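Making paper towels last

Buy rolls by sheet count, as package sizes vary a lot. Half-sheet rolls go further for small spills. Keep the spare rolls in a dry cupboard.

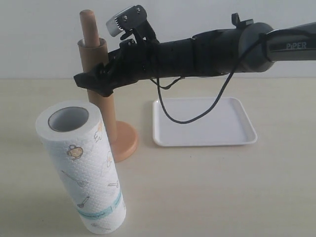
For greasy pans, wipe first and wash second – it keeps fat out of the drain. One sheet folded twice does most pans.
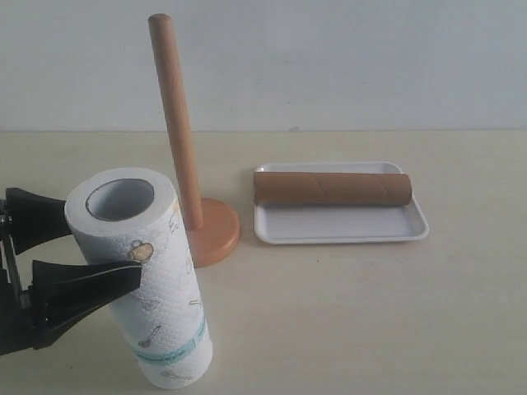 Save the cardboard cores when a roll is finished. The one in a printed white roll like this is wide enough to hold a coiled extension cord. Flattened, they also make decent knife sleeves for a drawer.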